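Bremex Pair: two-arm teaching station
Part no. 2104

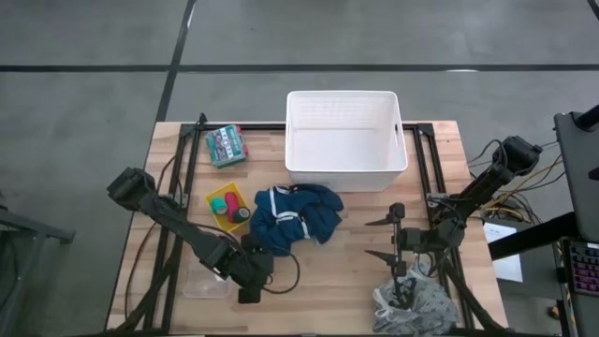
The Pair is for people who would sooner show a robot a job than write it a letter. You hold the two leader handles, the arms on the bench copy you, and the controller records joint angles and gripper opening until you let go of the pedal. Both arms work over one tabletop inside a black extrusion rectangle, so there is room for a storage bin, a tray of tape rolls and a crumpled navy garment, and for the left and right grippers to argue over who gets it. Cables loop along the rails. We have tried tidier arrangements, and they were very handsome until an arm moved.

Teaching by hand
Press the release on either forearm and the joints go slack enough to push. Good for slow, fussy work. Support the arm before you press, as gravity has read the manual too.

Teaching by remote
Leader handles plug into the front of the controller. Scaling can be set so that a large sweep of yours becomes a modest one on the bench, a kindness to beginners. Ewan Morrison in our Edthorpe workshop runs it at half and denies this.

Specifications
Joints per arm: 6, plus gripper
Recording rate: 100 samples per second
Onboard storage: 4000 takes, good and bad alike
Export: joint log with synced video

Supplied with two arms, frame, controller, leader handles and foot pedal. Bench, clutter and patience are yours to provide.

Spare fingers and pedals ship from Stillau. For quotes and lead times ask for Marwa Ezzat - she will want your bench dimensions first.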